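Subject: Re: Key racks, Entili building

Colleagues are reminded that clips and carabiners should hang from the black hooks of the rack, as shown.
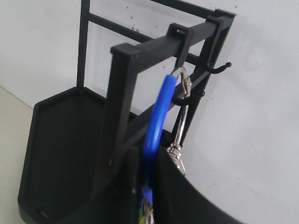
Bidoveck Facilities Office

The shelves are to be kept clear.

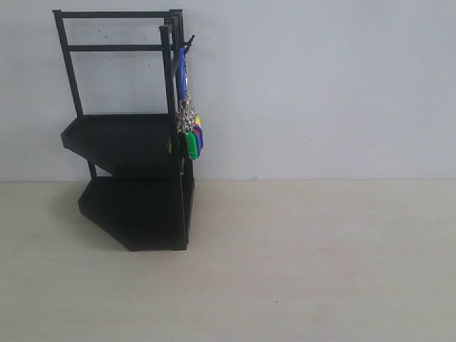
Fotini Panagiotou wrote:
> May visitors' badges be left on the upper shelf until November?

They may not. Tagged keys go on a side hook, by the strap.
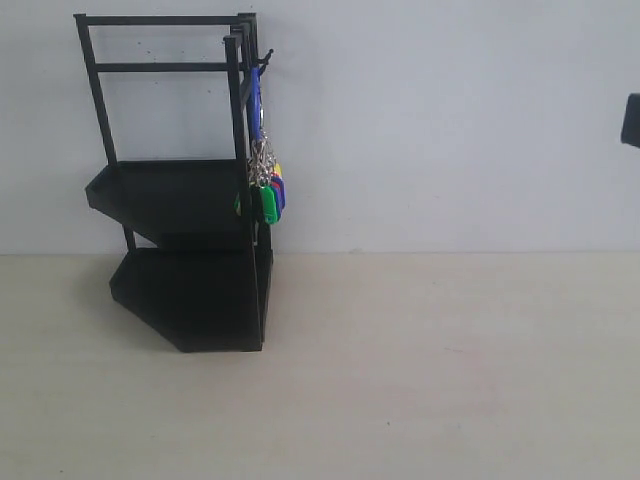

Returning keys

Sign the book at Drondell desk 3 before leaving.

Stelios Michailidis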